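Introductory Finance, Handout 6
Reading a bond price
Tutor: Rania Benjelloun

A bond is a loan that can be bought and sold. The issuer pays a fixed sum each year, called the coupon, and repays the face value at the end.

Take a bond issued by Zanusard with a face value of 50 and a coupon of 2 a year. If new bonds of the same kind pay more than that, buyers will only take the old one at a lower price. If new bonds pay less, the price goes up. Price and yield move in opposite directions.

The longer a bond has left to run, the more its price moves when rates change. A 30-year bond can fall a long way on a small rise in rates. A bond with six months left will hardly move.
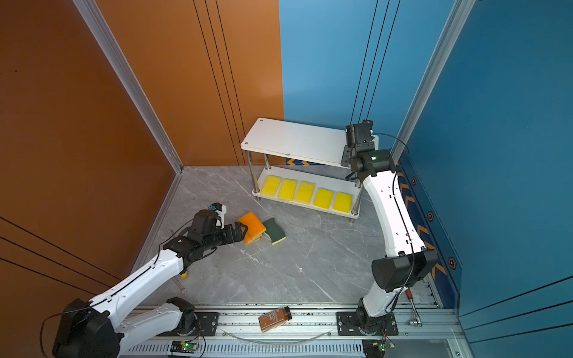 Credit risk is separate. If buyers begin to doubt that Zanusard can repay, the yield rises even when the central bank has done nothing.

Before the September class, read Milagros Taipe's notes on yield curves and work out the current yield on the bond above at a price of 40.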